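From: Rukhsana Hayat
To: cell-users list
Subject: Re: wrist camera goes dark on soft items, Domo cell

Latrice Wojcik wrote:

> We have taken over the Domo cell from the Minhas line and the wrist
> camera gives us trouble. With boxes it is fine. When the arm comes
> close to a bag or any soft thing, the exposure jumps and the grasp
> planner throws away most of the points. I cleaned the lens cover and
> changed the cable, no difference. Is the camera dying? Before I order
> a new one from Stevik I would like to hear from somebody who has the
> same bracket.

Hello Latrice, hello all,

I don't think your camera is dying. We had the same behaviour in March and I lost many hours on it, so I write down what we did.

First, please look at the bracket. Ours is the Drultex one with two slots. The screws in the slots become loose with time and the camera tips a little forward. You don't see it by eye, but the hand-eye calibration is then wrong and the error is largest at short distance. I put thread lock on both screws, tightened them crosswise and made the calibration again with 24 poses. Before, we used 10, and this was too few for our mounting, because all of them were nearly from the same side. Please tilt the wrist properly between the poses.

Second, the exposure. The cell came to us with auto exposure on, measured over the whole picture. When a bag fills the view, a dark fold and a shiny lining are both there and the automatic does not know which one to follow. I have set it to a fixed value, 510 in the settings page, and switched off the auto gain. Your lamps are perhaps different, so start from this and go up or down in small steps.

For the test I don't use the calibration board, it is too easy. I use a blue cooler bag with a silver lining and go very close with the wrist tilted.

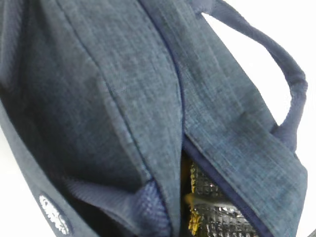
If you can still see the weave on the front flap and the bumps in the lining are not burned to white, the value is good enough for us. The deep folds on the side may stay dark, the planner can live with this. Save the settings to the controller also, not only in the viewer. I forgot it one time and after the restart everything was as before.

After this I wipe the lens cover every morning with a dry cloth and check the two screws with a 10 mark on the small torque driver. If a screw moves, I repeat the calibration the same day.

One question back to you: which firmware has your controller? On ours the menu for fixed exposure was hidden until I logged in as service user.

Best regards,
Rukhsana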